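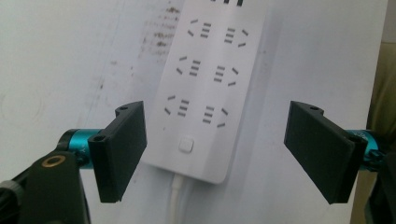
Iltari 3 update and older phones: anyone else on the fence?

marshpenny
Posted Jan 19, 2024
Hi everybody, long time reader and not much of a poster, so please be gentle! My Hokus has been asking me every single morning whether I want to move up to Iltari 3, and every single morning I tap "remind me later" like a coward. The phone does all I need (calls, texts, the weather, far too many pictures of my tomatoes) and I'm nervous about messing with it. I've got 8 GB free and the update wants most of that. Has anybody with the older Hokus taken the plunge, and are you glad you did?

tollgate_ed
Welcome, marshpenny! I did mine last weekend and I'm happy as can be. The new lock screen took me a day or two to warm up to, but the keyboard is so much better that I'd have done it for that alone. It guesses my words now without turning every other one into something rude. Took 60 minutes start to finish, and I had lunch in the middle of it.

quillback
Going to be the grump here, sorry Ed. I have the same phone and my battery has been worse ever since. I used to get to bedtime and now I'm hunting for the charger by supper. Scrolling is jerky too, mostly in the photo album, and I've got 3,000 pictures in there that I'm not about to throw out. If your phone is doing what you want, I'd leave it be.

tollgate_ed
Fair enough, but how long has it been? Mine ran down fast the first couple of days too, while it was going back through all my pictures and sorting them, and then it settled. With an album that size I'd give it a week before you write it off.

quillback
Nine days, Ed. I gave it its week!

Doan_fan
It's Doãn if you want to be proper about it, the site won't let me put the little mark in my user name and I've made my peace with that. I use the Doãn launcher on top of Iltari, and it does make the older Hokus feel quicker, since you can switch off all the sliding and fading. quillback, that might be worth a try for the jerky scrolling on the home screens at least. I doubt it would help inside the album.

quillback
Thanks, I'll try it tonight. Not getting my hopes up on the battery.

harborlite
Can I put in a word for waiting? Uden, who I get my service from, said in their newsletter that they're sending out a smaller fix for Iltari 3 in February. I'd sooner let other folks find the bumps (no offense to the folks!). And marshpenny, copy those tomato pictures to a computer first whatever you decide. I moved 900 of mine over one evening and slept better for it.

marshpenny
Oh, you are all so kind, thank you. I think I'm with harborlite, I'll copy the pictures over this weekend and hold off for the February fix. Ed, I am jealous of your keyboard though. Does it still put the comma way over on the left?

tollgate_ed
It does, but you can move it in the settings, under Typing.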